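February, late evening

I must write this down before I sleep, otherwise tomorrow I will remember it kinder than it was.

We were at the toaster oven task again. I had the arm over the oven and wanted only to bring the fingers to the door handle. For over 40 tries this month it has behaved. Today it did not stop where I told it. It went on pushing, the motor made a low sound, and the controller gave no fault at all. I pressed the stop. My hand was shaking a little, I am ashamed to say.
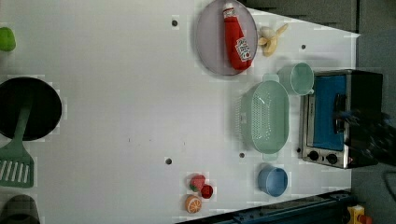 The gripper at the toaster oven, Heltcombe lab.

Shadi Tannous came from the other room when he heard me. He was calm, as always, and asked what the force limit was. I said 6. He looked in the settings and it was 100. The Sokeck update had put back the factory value, and I had not checked it after installing. In Turkia, at my first job, we had a paper list for this and I used to find it childish.

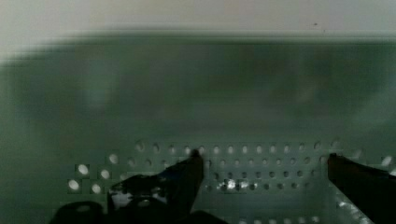
I wrote the incident report before supper and sent it to Urio, with my own part in it described plainly. Shadi thinks the limit should be read out at every start, and the arm should refuse to move if it is wrong. I agree. Until that is done we run at low speed, with 2 people in the room.

My neck is sore and I forgot to answer Mum. Must buy batteries for the torch. Tomorrow I will make the paper list.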